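Burnura Robotics Club — Build Week Gallery

Quick dump of pics and notes from February before I lose track of them. The project this term is Flundham, our pick-and-sort arm, and most of the week went into collecting demos for it. Write-ups by Damian Czarnecka, complaints to Damian Czarnecka.

Upstairs floor, demo collection

Two hand-held grippers, one per hand, marker cube on each. Looking straight down past the white shirt to the sneakers. Big water bottles laid in a row on the left, red caps or handles, railing behind them. Tuesday's target was 55 clean demos, both hands in every one.

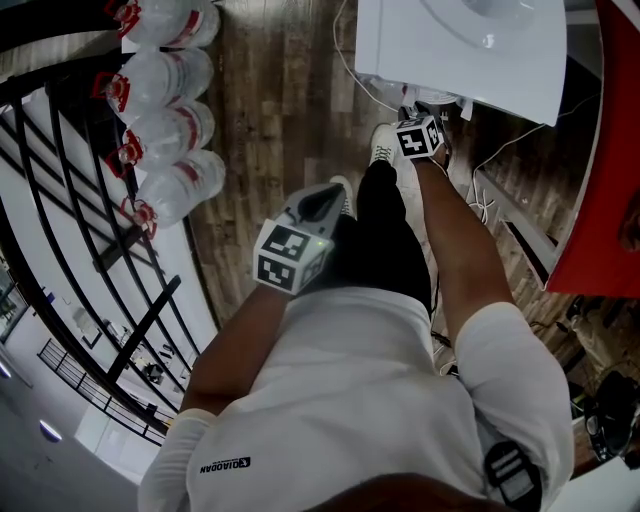
What we're keeping from the session

Anything where both cubes stay in view start to finish. Drop the marker for a second and the tracking goes wierd, so those get tossed. 104 kept so far, goal is 300 before the Tomaszewski meet.

Notes for next session

Slow down at the grab. Half the bad takes are just people rushing the close.
Start every take with the grippers open — the script looks for that to find frame one.
Say the take number out loud. Yes every time.
Charge everything the night before, not at lunch.

Training

First run on the Plasus board finished overnight. Loss curve looks ok, arm does not, it reaches for the right spot and then closes early. Probly the rushed takes again. Second run goes on once the bad ones are out of the folder.

Still need

4 people for the next collection day, no experience needed, we'll show you the grippers. Closed-toe shoes pls. Sign up on the sheet by the lab door or just grab me after class.

More pics when I get them off the card.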